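# Über uns

Hallo und schön, dass du hergefunden hast! Ich bin Yolandi, und wenn du bei Liseo anrufst, bin fast immer ich dran (außer dienstags vormittags, da bin ich mit dem Lieferwagen unterwegs und hebe grundsätzlich nicht ab). Wir verleihen alles, was auf einen gedeckten Tisch gehört: Tabletts, Karaffen, Schalen, Brotkörbe, Gläser, Leuchter. Und wir überlegen mit dir zusammen, wo das alles hinsoll. Das Zweite macht mir ehrlich gesagt noch mehr Spaß als das Erste.

## Wie das losging

Angefangen habe ich mit 17 Tabletts, die ich aus der Auflösung einer Pension übernommen hatte. Eigentlich wollte ich nur drei davon, für meine eigene Küche. Verkauft wurde aber bloß der ganze Stapel, also fuhr der ganze Stapel mit nach Hause und stand dann monatelang im Flur. Als meine Cousine geheiratet hat, habe ich ihr die Tabletts geliehen, danach fragte ihre Trauzeugin, danach deren Chefin, und irgendwann kam ich im Flur nicht mehr an die Garderobe.

Mpho Khumalo kam dazu, als ich den ersten richtigen Raum gemietet hatte. Mpho hat vorher jahrelang Bankette betreut und kann einem Saal ansehen, an welcher Ecke des Buffets sich die Leute stauen werden. Ich kann das bis heute nicht! Dafür kann ich Wachs aus so ziemlich allem herausbekommen.

## Unser Tisch

Das Herzstück bei uns ist der große Arbeitstisch. Da kommt braunes Packpapier drauf, und auf das Papier kleben wir mit blauem Klebeband ein Raster. Früher habe ich Skizzen gezeichnet, ganz ordentlich mit Lineal, und vor Ort passte dann doch wieder nichts, weil so ein Tablett auf Papier furchtbar harmlos aussieht und in echt den halben Tisch frisst. Jetzt stellen wir die Sachen einfach hin. Ein Feld für das Tablett, ein Feld frei, wo steht der Wein, kommt man mit der Hand noch gut daran vorbei? Man sieht das viel schneller, und Kundinnen, die zum Probestellen kommen, fangen meistens nach zwei Minuten selbst an zu schieben.

Mit dem Kleben bin ich übrigens pingelig und trotzdem nicht besonders gut. Mpho behauptet, man erkenne meine Linien sofort. Mag sein. Und Falten oder Schrammen im Papier stören uns nicht, das ist ein Arbeitstisch und darf auch so aussehen.
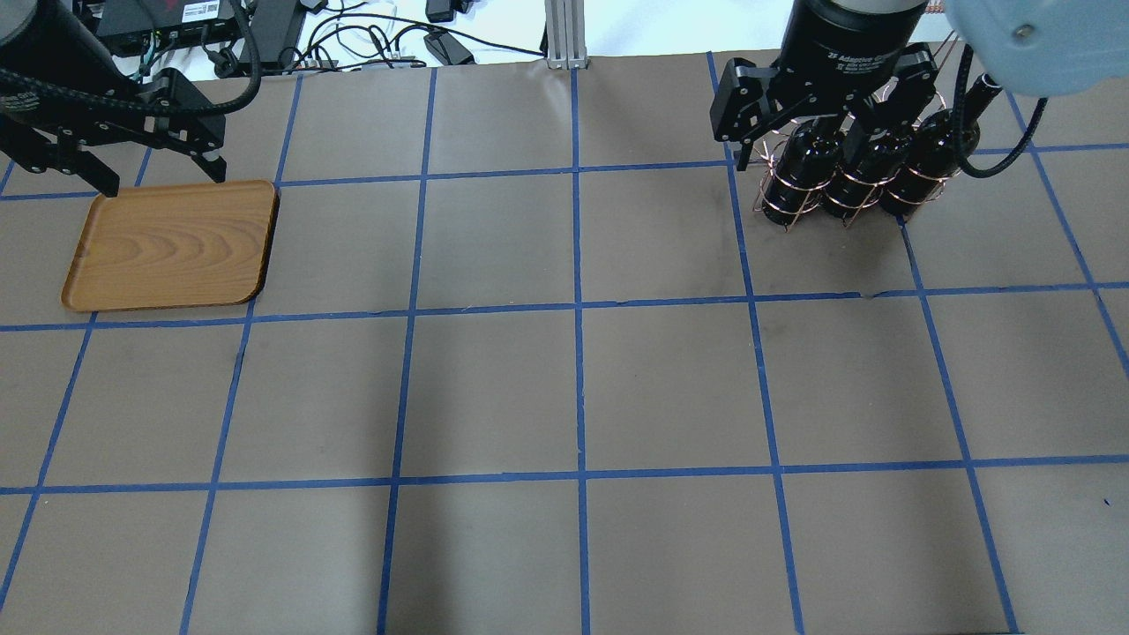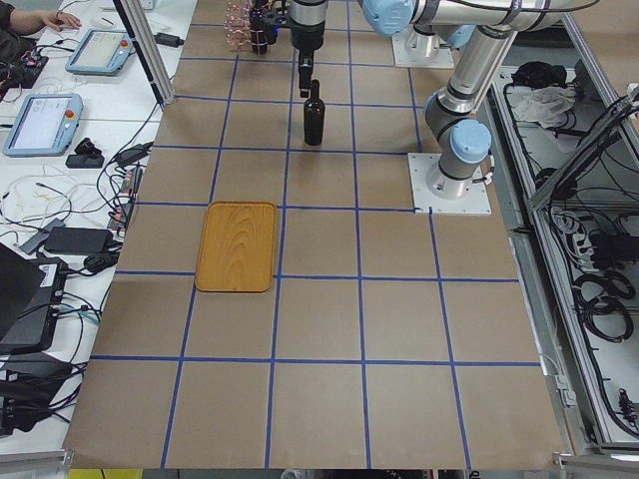

*Packpapier, blaues Band und Holztablett. Auf dem zweiten Bild steht weiter hinten auch die Weinflasche.*

## Was bei uns im Regal steht

Der Bestand wächst langsam, und das ist uns ganz recht. Inzwischen sind es 187 Tabletts und Platten, vom kleinen Brettchen für Salz und Öl bis zu Trümmern, die man nur zu zweit trägt. Am liebsten mag ich die Holztabletts mit den runden Ecken und dem niedrigen Rand. Die Maserung ist bei jedem anders, und ein Glas rutscht einem nicht gleich über die Kante, wenn man mal schief um die Tür kommt.

Karaffen und Leuchter stehen im Regal daneben. Die Serie Garkari (so heißen unsere matten Schalen, der Name stammt von Mpho und wurde von mir zu spät hinterfragt) ist im Sommer ständig weg. Wer sie für den Juli möchte, meldet sich bitte wirklich früh, diesmal war sie schon im Winter komplett vergeben.

Für große Feste gehen wir bis 400 Gäste. Mehr schaffen wir nicht gut, und dann schicken wir dich gern zu Le Roux weiter, die haben eine richtige Halle und einen Gabelstapler.

## Probestellen

Bei jeder Buchung ist ein Termin am Tisch dabei. Du bringst die Maße von deinem Tisch mit, gern auch eine eigene Flasche oder die Vase von der Oma, wenn die unbedingt mit soll. Wir stellen, wir rücken, wir fotografieren das Ergebnis von oben, und am Tag selbst baut der Service es danach auf. Ohne Buchung kostet das Probestellen 39 Euro. Kaffee gibt es so oder so.

Mitnehmen darfst du auch Kinder und Mütter. Bei Hunden frag bitte vorher, wir haben sehr viele tiefe Regalböden.

## Nächster offener Nachmittag

Am Sonntag, 26. August, machen wir die Tür auf, und du kannst alles anfassen, stapeln und auf dem Raster ausprobieren. Mpho zeigt, wie man ein Buffet von zwei Seiten aufbaut, und ich verkaufe Einzelstücke, von denen mir die Geschwister fehlen. Anmelden brauchst du dich nicht.

Wir freuen uns auf dich!

Yolandi Cele
Liseo Tischverleih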